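I'm so happy I finally get to share this one! Starting in March, Fomon is opening a free lung health program called Karkeo, and I get to run it.

My name is Soledad Haddad, and I'm a respiratory nurse. For years I've watched people wave off a cough for months (my own uncle was one of them), then show up in the clinic worn out and scared. Karkeo is for those folks – the ones who keep saying it's just a cold.

We tried it out last winter in Kaushik, our smallest clinic, with 367 people. They filled out a short questionnaire, blew into a spirometer and sat down with a nurse to go over the numbers. Of those, 19 were sent on to a lung doctor. I called every one of them myself, and a few of those calls ran long!

This year we have room for 681 people, and I would love to fill every spot.

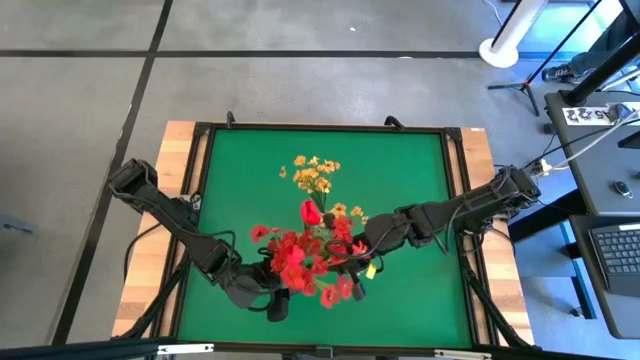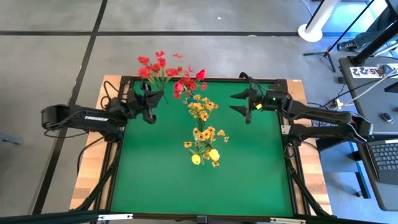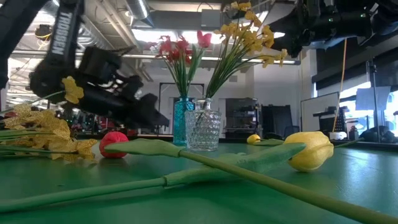 ## What happens at a visit

Plan on 30 minutes. You'll answer some questions about coughing, wheezing, sleep and the kind of work you've done. Then comes the breathing test, where you take the biggest breath you can and blow it all out, hard and fast. We do it three times. Most people laugh on the first try, and that's fine, we just start over.

You don't need a referral or insurance. Bring a list of your medicines, and if you use an inhaler, bring that too – we'll check how you're using it. Please skip the big lunch beforehand and wear something loose around your chest.

If you have a fever or you're fighting off a fresh chest infection, call us and we'll move your visit. And if you're having real trouble breathing right now, please don't wait for Karkeo. Get emergency help.

## How to sign up

Stop by the front desk at any Fomon clinic, or book through Flotutik, our scheduling app. Early visits start at 7:30 a.m. for people who work days. Kids under 12 should see their regular doctor.

Reporters who want to talk, or try the breathing test, can ask for me at the Kaushik front desk. I'm there most afternoons until 4.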